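Workshop tips: handling soft goods with the hand-held gripper
Notes for the Janora student robotics club, collected by Csaba Szűcs

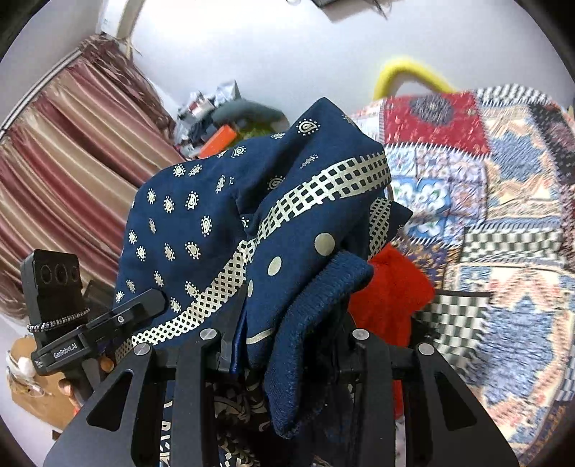

Cloth is the hardest material in the club's tidy-up challenge and accounts for most of the lost points. These notes cover the household tasks, from preparing the pile to putting the tool away. They assume you have read the safety sheet and done the rigid-object exercises.

Preparing the pile

Empty all pockets and close zips before you start. An open zip will catch on a finger plate sooner or later.

Mix the weights. A thin scarf, a knitted jumper and a pillowcase behave differently under the same grip, and a recording set made only of T-shirts teaches very little. Wash new cotton once to get rid of the stiff finish.

Keep dark items in the set. They are awkward for the cameras, particularly against black fingers, but competition piles contain plenty of them. Good daylight helps. If you work after four in the afternoon in winter, put the ceiling light on and leave it on for the whole session.

Gripping

Approach from above with the fingers open wider than seems necessary. Lower until the tips press lightly into the cloth, then close at an even speed. A fast close pushes thin fabric out of the way and you come up with a single fold.

For a bundle, aim at the thickest part. For one garment out of several, take a seam, cuff or waistband. Ribbed edges hold well. Printed viscose does not, and needs a deeper bite.

Pause for 2 seconds after closing, before the lift. Raíssa Vasconcelos compared the club's takes in May and found that the ones with a pause were much easier to cut into steps afterwards.

Lift straight up until the lowest hanging corner is clear, then move sideways. Trailing sleeves drag other items with them – this is the usual cause of a spoilt take.

Weight

Our limit for a practice bundle is 600 grams. Use the kitchen scales. A heavy cardigan can reach the limit alone, and a bath towel will often exceed it. Heavier loads tire the wrist and the movement becomes jerky, so anything up to 900 grams is reserved for the final trials and is done by two people in turn.

Releasing

Open the fingers fully, then withdraw upwards. Knitwear tends to hang on to the tips. If a loop has caught, stop the take and free it by hand. Do not shake the tool.

Cables and screws

Check the finger joints with a screwdriver every 200 grips. Omid Kiani keeps the tally on the inside of the cupboard door – add yours before you leave. Tighten until snug and no further.

Secure any loose cord before working over bedding. Lint collects at the joints and should be removed with a dry paintbrush. Lenses are wiped with a microfibre cloth only, never with a sleeve or with glass cleaner.

Storage

Fingers closed, lenses covered, tool on its side in the padded box. Practice clothes go back in the bag folded. Elaine Toledo has the key to the box and the spare screws.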